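Teaching Sessions at Te Moana: Frequently Asked Questions

Thank you so much for your interest in coming to teach with us! Ngaio Halliday put this page together from the questions that land in our inbox most often, and we add to it whenever a good new one comes along.

Do I need any experience with robots?

None at all. We have had bakers, retired teachers and one very patient piano tuner. If you can pick things up and set them down with a bit of care, you already have most of what you need, and we will happily show you the rest on your first morning.

What does "teaching" mean here?

You steer the two arms by remote control and carry out a small everyday job, and the system records how you did it. Later on, Kane Tautahi and his group use those recordings to train the arms to try the job themselves. One good run is nice to have, but it takes a great many to make a lesson. The tray-sorting set stands at 1181 runs and we would still like more of them.

How long is a session?

Four hours, with a proper break in the middle (there is tea, and usually something to go with it). New people practice for as long as they like before we save anything, so please don't feel rushed.

What if I drop something?

Then you drop something! Tell the person at the desk, and they will mark the run. If you can pick the part up again safely with the gripper, go ahead and do so — a calm recovery is useful to us too. If it has landed on the floor, leave it where it is and we will fetch it once the arms are stopped.

What will I be moving?

Mostly small parts and household bits, from one tray to the other. Switches, control boxes and rolls of tape are all regulars. They are different shapes on purpose, and you will soon have a favorite and one you dread. 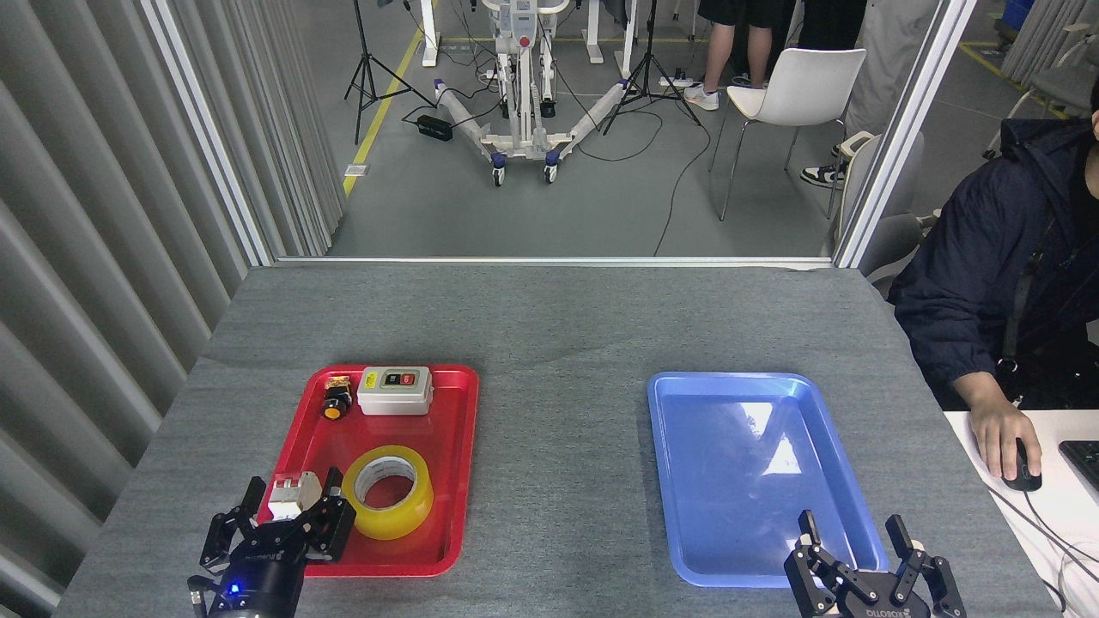 Tray sorting, with a small component held in the left gripper and the blue tray still empty.

Should I go fast or slow?

Go at the pace you would use if you were showing a child. Long pauses are hard to learn from, and so are sudden jerks, but a steady, slightly unhurried hand is lovely.

Can I bring a friend?

Yes, as long as they are 14 or older and you let Solange Delorme know beforehand. Friends are welcome to watch, and to have a turn themselves if there is a free spot.

When are the next sessions?

Booking for June is open now. Write to Solange with the mornings that suit you, and she will get back to you with a time.

Page last updated Friday, May 29, 2026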